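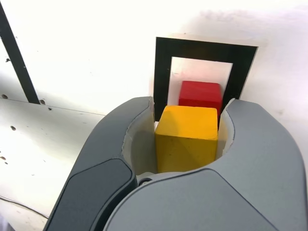 ## Teildatensatz »Drasis«: Würfel stapeln

Der Teildatensatz umfasst kinästhetisch geführte und ferngesteuerte Demonstrationen einer Stapelaufgabe. Ein roter, ein gelber und ein grüner Holzwürfel sind innerhalb einer schwarzen quadratischen Markierung aufeinanderzusetzen, Rot zuunterst, Grün zuoberst. Ansprechpartner ist Fulvio Vitale, Projekt Issa, Standort Windton.

### Umfang

| Art der Vorführung | Episoden |
|---|---|
| Handführung am Arm | 14 |
| Fernsteuerung | 27 |

An den Aufnahmen waren neun Personen beteiligt. Eine Episode endet, sobald der Greifer nach dem Ablegen des grünen Würfels geöffnet und angehoben wurde.

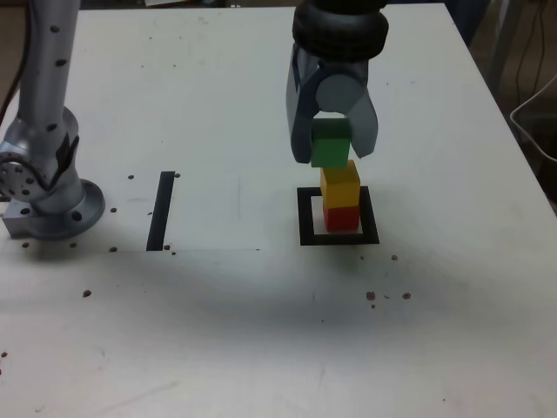
Ein seitlicher Versatz zwischen den Würfeln gilt nicht als Fehler, solange der Turm frei steht. Abgebrochene Versuche sind nicht enthalten – sie werden getrennt geführt und auf Anfrage bereitgestellt.

### Aufbau der Dateien

- `episodes/`: Gelenkwinkel, Greiferöffnung und Zeitstempel
- `video/`: zugehörige Kameraaufnahmen
- `meta.json`: Art der Vorführung und Kennziffer der bedienenden Person

### Bekannte Einschränkungen

In elf Episoden der Handführung verdeckt die führende Hand zeitweise den Greifer. Die Beleuchtung wurde nicht variiert. Kraftmesswerte liegen nur für die ferngesteuerten Episoden vor.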